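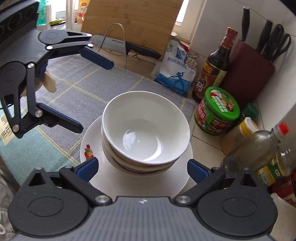
According to Florencia Escobar, bowls that are used every day should never go back into a cupboard, and she told us this before we had asked our first question. In her opinion a cupboard is for guests and for things with a lid. The bowls of the family stay outside, in one pile, at the place where the next meal will be prepared.

Search this journal Enter keywords, author or title Search

4.2 The resting stack

Many of the participants in Jondbridge described a similar habit, although few of them defended it so strongly. We use the term "resting stack" for a pile of tableware which is kept on a work surface or a table between two meals. It is different from a drying pile, which is made at the sink and is usually taken apart within the same evening. It is also different from a stored pile, which has a fixed place behind a door. The resting stack has no fixed place, but it has a fixed order, and in the interviews the order was described with more precision than the place.

The most common order is the one in Figure 4: bowls placed one inside the other, with a flat plate under them. The plate is wider than the bowls, so that its rim remains free. Several participants mentioned this free rim when we asked how they carry the stack. Everaldo Godoy explained that he always lifts from the plate and never from the bowls, and that his mother corrected him on this point when he was a child. Benjamín Domínguez does the contrary. He takes the bowls with one hand from the top and leaves the plate behind, and then he comes back for the plate – a second walk which he did not consider as extra work.

The decoration of the pieces deserves a short comment. In Figure 4 the plate has a small painted fruit motif on the rim, and one of the lower bowls has a faint pinkish stripe. We met such mixed stacks in many homes. Complete sets were rare outside the glass cabinet, and the participants spoke about them in a different tone, often with the name of the person who had given them. For the everyday stack the condition was only that the bowls fit. A bowl that "rides high", as one participant called it, was moved to the top or was given another task, for example holding garlic or keys. When a bowl broke, the replacement was chosen by diameter first and by colour after.

We had expected that the resting stack would be found mainly in small kitchens, where the cupboards are full. The interviews do not support this simple explanation. Uriel Quezada has up to 3000 millimetres of closed cupboard along one wall, with free shelves, and he also keeps his bowls outside. He said that the doors make him slow in the morning. On the other side, two participants with very little storage put away every piece after each meal, and they found an open stack untidy.

More important than the size of the room is, in our view, what else stays in the same area. The resting stack is seldom alone. It tends to stand close to the tools of preparation, above all the board and the knife. In Figure 4 the bamboo cutting board stands upright against the wall behind the dishes, and a large knife lies horizontally on a bent wire rack in front of it. With such an arrangement the surface in front can serve for cutting, for serving and for waiting, one after the other. The board takes almost no depth when it is upright. The stack, however, must be moved if the board is laid flat, and participants differed in the direction of this movement: some push the dishes to the side, others bring them already to the eating table.

The cloth was a point of disagreement. Where the work surface was also a table, it was often covered, as with the grey cloth with thin yellow lines in the same figure. Sebastião Toledo considers a cloth necessary under ceramic, for the noise, while Escobar removes hers before cutting anything. We did not ask about the cloth in the first interviews, so we cannot say how common each practice is. In the second round, which started in March, the question was added to the guide.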